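### 4.2 Setting the water hardness

The Prasside softener must match the local supply before the first wash.

1. Dip the test strip for one second and compare it with the chart on page 40.
2. Turn the dial to the matching level. Above 307 mg/l, use the highest.

Rinse plates in the sink and leave the dishwasher door down until step 3.

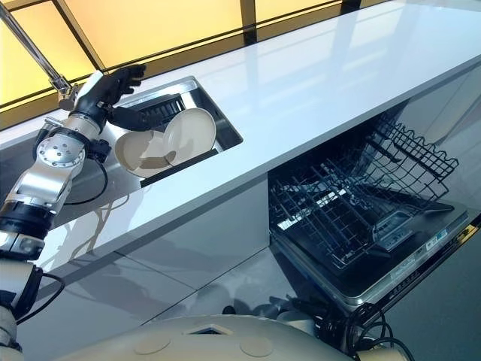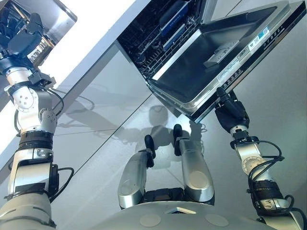

3. Fill the salt reservoir. Wipe up any spilt grains and close the door.
4. Run a short cycle with no load.

**Caution:** Never put detergent in the salt reservoir.

**Note:** Code 321 means the dial is between levels.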